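3.2 The board and how we lay it out

I like a board you can read with your fingers as much as with your eyes, and that pretty much set the tone for everything in this section. Ours is built up from side-by-side modules, and we tried plenty of orders back in October before settling on one – sliders and push buttons to the left, the Off/On part in the middle, the patch wiring to the right.

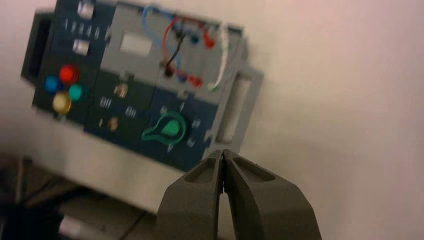
The patch leads were the fussy bit. We started with 22 task sequences in the Flonelwood set and threw out three, which left us with 19, and nearly all the arguing was over which plug should come first. I wanted wiring last, so that a slow plug wouldn't hold up the quick jobs (buttons take no time at all!).

Figure 1. The modular task board with its carrying handles, one on each end.
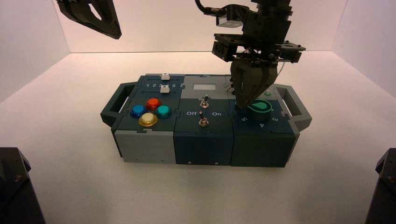

One reviewer of the Mimach draft wrote that the buttons and switches test much the same thing, and that we could drop one of them without losing much. Fair enough, but I'm keeping both – a button only wants a push, and a toggle has to be tipped the right way. We run each sequence 10 times per layout and score it out of 100.

The sliders get their own scoring rule, with partial credit for stopping near the target number.
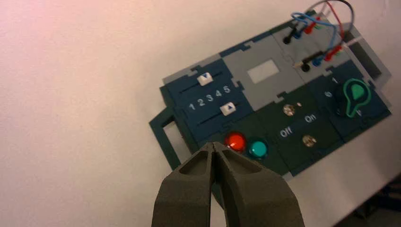

3.3 Scoring the sliders

A stop on the target number gets full marks, and one number off gets half.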